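Foam Waste in Small Furniture Workshops: Can Offcuts Be Sold Again?

Student project report, Materials and Environment course
December 14, 2021

1. Introduction

When a chair or a sofa is made, the soft part inside is cut from a big block of polyurethane foam. The block is rectangular, but the cushion very often is not. So after cutting there are pieces left, which the workshops call offcuts. My project is about these offcuts: how much of them a small workshop produces, where they go, and if some of them can be sold again in place of being thrown away.

I chose this subject because my family had a sofa repaired in May, and I saw that the workshop put a full bag of clean foam in the trash. I asked why, and the answer was that it costs more to think about it than to throw it. This answer stayed with me and I wanted to check if it is true.

2. The workshops

Two workshops agreed to take part. Lemaire is a repair workshop in the old part of Takow. It works mostly with old armchairs and dining chairs, and every job is different. Sondo is outside the town, near the railway, and makes bench cushions for cafes and waiting rooms. It cuts the same shapes many times.

I expected that Lemaire would have more waste for each job, because the shapes are irregular. I also expected that Sondo would have cleaner waste, which means foam without glue, fabric or staples.

3. Method

Each workshop kept its foam waste apart from other waste during the project. I visited, emptied the containers, sorted the foam by hand and weighed it with a hanging scale. I used these groups:

Clean blocks: pieces bigger than a fist on every side, no glue.
Clean strips: long pieces, thinner than a finger.
Crumbs: small bits and dust from the saw.
Dirty foam: anything with glue, fabric, staples or old age yellowing.

The group "dirty foam" needs an explanation. Old foam becomes yellow and breaks when you press it. But some new foam is yellow from the factory, because the producer adds color to show the density. At the beginning I put some of the new yellow foam in the wrong group and had to sort one bag a second time. After this I did a press test: I pressed the piece flat, and if it came back fast and left no powder on my fingers, it was clean.

I did not measure the density in a laboratory. I took it from the label of the block when there was a label.

4. Sorting and storage

Both workshops stored the foam in open bags, and this was the first problem. Bags fall over, and the crumbs mix with the blocks. I proposed rigid plastic bins, one for each group. Lemaire accepted at once. Sondo has less floor, so there we used only one bin for blocks and kept the bags for the rest.

I also tried to mark places on the floor for the bins, so that each one comes back to the same position after cleaning. Tape on the concrete did not stay because of the dust. Paper under the tape works better, but it must be changed when it tears.
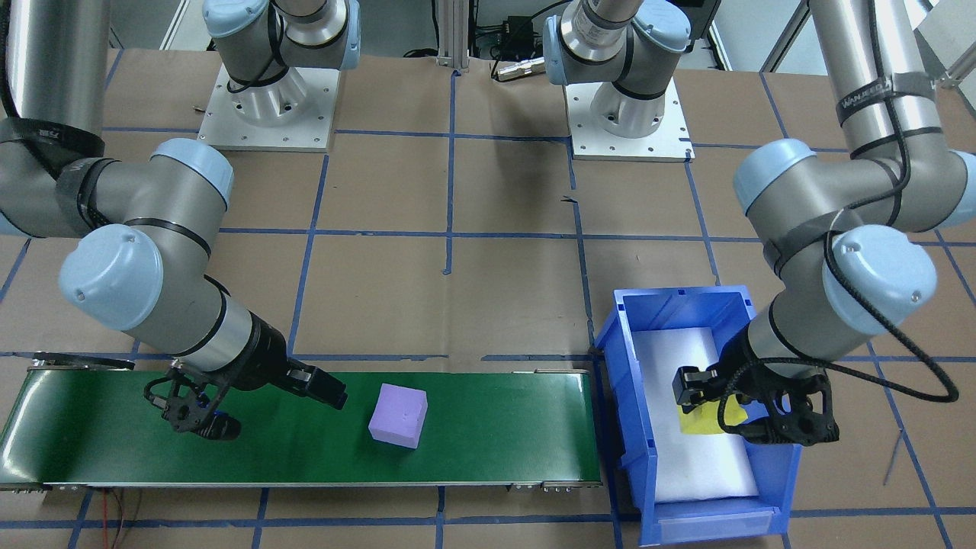
5. Results

In total I weighed 58 kilograms of foam from the two workshops. The clean blocks were the largest group, which surprised me. At Sondo almost everything was clean. At Lemaire the dirty foam was a big part, because the workshop takes old foam out of the chairs before it puts new foam in, and both went in the same bag before my project.

I counted the clean blocks one by one, because a buyer wants to know the number and not only the weight. There were 913 of them. Most had come from the corners of the bench cushions at Sondo, where the radius is cut off, and so they had nearly the same shape. This is good for selling.

The strips were more difficult. They are light, take much space and nobody I asked wanted to pay for them. Lemaire now uses a part of them to fill the arms of chairs, where the foam does not carry weight. I think this is the best use, since it needs no transport.

6. Who wants to buy offcuts?

I wrote to craft shops, a school, a pet supply shop and a packing company called Nakovus. The craft shops were friendly but they wanted very small amounts. The school took one bag for free for its theater group. The pet shop said no, because an animal can eat the foam.

Nakovus was the most serious answer. It uses foam to protect glass and ceramic objects in boxes. It does not need an exact color, but it needs pieces with straight sides, because a straight piece sits better between the object and the wall of the box. It asked for cubes if possible.

The corner pieces from Sondo have one curved side. I tried to cut them to cubes with an electric knife, and later with the band saw of the workshop. The knife makes a rough face when the hand is not steady. The saw makes a clean face, but more crumbs. Even a good cube leaves small bits when it is moved from place to place, so the pieces should be shaken before packing.

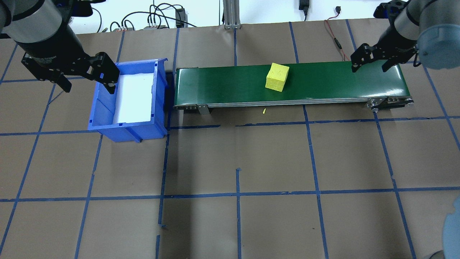 Figure 2. Yellow foam cube on a green conveyor belt, with a blue plastic bin at the left end of the belt.

7. Discussion

The sentence from the first workshop, that it costs more to think about it than to throw it, is partly true. If somebody must sort a mixed bag, the work costs more than the foam can bring. But if the foam is never mixed, there is almost no sorting. The change must happen beside the saw and not at the trash.

For Sondo I believe that selling the blocks is possible. The shapes repeat, and the foam is clean. For Lemaire I would not recommend it. The amount is small and changes from one week to the next, and using the strips inside the workshop is easier.

There are weak points in my work. Two workshops are very few. The workers knew that I was coming, and it is possible that they cut more carefully than usual. I also did not include the cost of driving to Nakovus, because I traveled by bus with the samples.

8. Next steps

Sondo wants to continue with the bin for blocks. I would like to test if the corner can be cut in one straight line first and rounded after, so that the offcut is larger. The foreman at Sondo thinks it will take longer for each cushion, and we have not yet timed it.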